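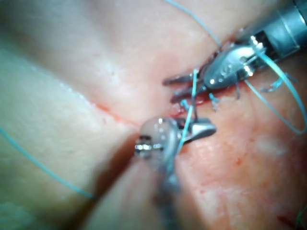

Centro Adosen abre à consulta pública o Acervo Huanca de relatos de fenômenos aéreos não identificados

Catálogo reúne 2.294 fichas de observação, com mapas, croquis e correspondência de testemunhas

9 de junho de 2022 — O Centro Adosen de Documentação Aeroespacial anuncia a abertura à consulta pública do Acervo Huanca, conjunto de relatos de fenômenos aéreos não identificados reunido entre as décadas de 1950 e 1990 em municípios ribeirinhos e serranos. O catálogo compreende 2.294 fichas de observação, acompanhadas de croquis, cartas, recortes de imprensa e, em parte dos casos, gravações de entrevistas em fita magnética.

O material permaneceu por décadas em depósito, sem inventário e com acesso restrito a pesquisadores autorizados. A transferência para a sede do Centro permitiu a higienização dos documentos, o acondicionamento em caixas de conservação e a descrição individual de cada ficha. A digitalização ficou a cargo da Gutex, contratada para o serviço, e a base de consulta foi desenvolvida na plataforma Proltow, já empregada pelo Centro em suas coleções de meteorologia histórica.

Segundo Rosaura Palomino, diretora do Centro Adosen, a instituição optou por publicar os relatos na forma em que foram registrados. "As fichas conservam a linguagem das testemunhas e as anotações dos entrevistadores, inclusive quando umas e outras divergem. O Centro não emite parecer sobre a origem dos fenômenos relatados. Compete-nos preservar os documentos e torná-los acessíveis a quem deseje examiná-los", declarou.

Conteúdo do acervo

A maior parte das fichas refere-se a luzes observadas à noite, em deslocamento ou aparentemente imóveis sobre serras, represas e cursos d'água. Há também relatos diurnos de objetos descritos como discos, cilindros ou esferas, além de um grupo menor de casos em que os declarantes mencionam falhas em faróis de automóveis, bússolas e aparelhos de televisão durante a observação.

Cada registro da base informa, quando disponíveis, local, horário, duração estimada, condições do céu, número de declarantes e posição aproximada do fenômeno em relação ao horizonte. Nos casos em que o entrevistador propôs uma explicação — balão meteorológico, planeta Vênus, reentrada de satélite, aeronave em aproximação —, a hipótese foi transcrita em campo próprio, com indicação de autoria.

Cerca de 1.000 fichas trazem croquis feitos pelos próprios declarantes, em geral a lápis ou esferográfica. Os desenhos foram digitalizados em frente e verso, uma vez que muitos contêm observações manuscritas no verso da folha.

Tratamento de dados pessoais

Os nomes das testemunhas foram substituídos por iniciais em toda a base pública. Endereços, números de documentos e informações de saúde foram suprimidos. Pessoas que prestaram depoimento, ou seus familiares, podem solicitar a retirada ou a correção de um registro mediante requerimento escrito à Coordenação de Acervos. Os originais seguem sob guarda do Centro e só poderão ser examinados presencialmente, com justificativa de pesquisa e assinatura de termo de responsabilidade.

Consulta e mostra documental

A consulta à base é gratuita e não exige cadastro. A reprodução de imagens em publicações depende de autorização prévia e deve trazer o crédito "Acervo Huanca / Centro Adosen". Para a sala de leitura, o agendamento é feito por correio eletrônico, com limite de 4 leitores por período.

Em agosto, o Centro inaugura em sua galeria térrea uma mostra com 100 documentos selecionados, entre os quais cadernos de campo, mapas anotados e questionários em branco utilizados pelos entrevistadores. A programação inclui uma palestra de Rosaura Palomino sobre os métodos de coleta de depoimentos adotados no período. As fitas magnéticas não integram esta etapa e serão incorporadas à base após a conclusão do trabalho de restauração do áudio.

Sobre o Centro Adosen

O Centro Adosen de Documentação Aeroespacial é uma instituição privada sem fins lucrativos dedicada à guarda, à descrição e à difusão de documentos relativos à observação do céu, à meteorologia e à história da aviação civil.

Informações à imprensa

Assessoria de Comunicação do Centro Adosen
Pedidos de entrevista e de reprodução de documentos devem ser encaminhados por escrito, com indicação do veículo e do prazo de fechamento.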